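Call for Participants: Community Voices on Self-Government and Local Business Licensing

23/05/2022
By Joanne Naylor

Filed under: Governance, Land & Law, Get Involved

Print this page | E-mail this to a friend

The Prelby Circle is looking for 48 people to join our summer talks on how business licenses should be handled on community land, and we would love to have you with us! You don't need a law background or any experience with council. If you live here, work here, or grew up here and moved away, you have something to add.
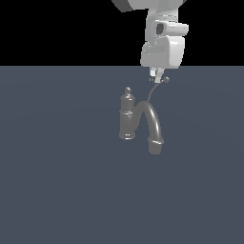 Since February we have been reading through the old land agreements (all 708 pages of them), and the same question keeps coming up: who gets to say yes or no when somebody wants to open a shop, a garage or a food stand? The elected council has one answer, and many families have quite another. We want to hear both, in the same room, over a good meal.

Participants will come to 2 evening sessions at the Hellotside hall. Each one runs three hours, with supper first. Elders are especially welcome, and so are young people 16 and up. Rides can be arranged from Ziler Road and the east side.

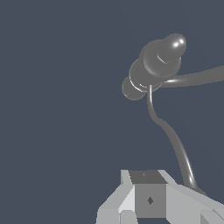 Notes from the talks will go into a report, and everyone who takes part gets to read the draft and ask for changes before it goes to council. Names stay out of it unless you tell us otherwise. Thanks to the Ortuño Fund we can offer each person a small honorarium and help with child care.

To sign up, leave your name and a phone number at the hall office, or call and ask for Joanne. Please mention any food allergies.

E-mail | Print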